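Moving abroad in March, what to do with the pension from first job?

Lilibeth Panganiban
Hello everybody. I worked 2 years for a company in Tulport and paid into their pension plan. Now I am moving to Talavera for a new job. The plan sent me a letter that I can take the money out (3195 before tax) or leave it until I am 66. The letter is very short and I do not understand what is better. Does somebody have experience with this?

Vibeke Kjærgaard
I had the same letter when I left Cudow. Please ask first, in writing, how much they keep for tax and fees if you take it out now. In my case it was much more than I expected, and I decided to leave the money there. Ask also if the amount grows every year or stays the same. This was not written in my letter and I had to call two times.
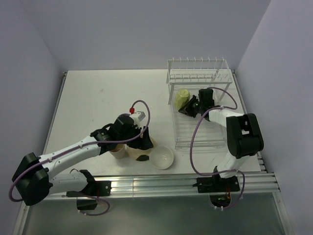

If you leave it, give them an address which will not change, for example your parents' address, and a private email. My old work email was closed after one month and I missed a yearly statement.

Henk Vandenberghe
just take it, small amounts are not worth the trouble

Ramil Baluyot
I do not agree fully with Henk. Some plans can transfer the money to the plan of your new employer, so there is a third choice. Ask the new employer before you sign anything. Check also the last date for your reply, mine was on the back page in small letters.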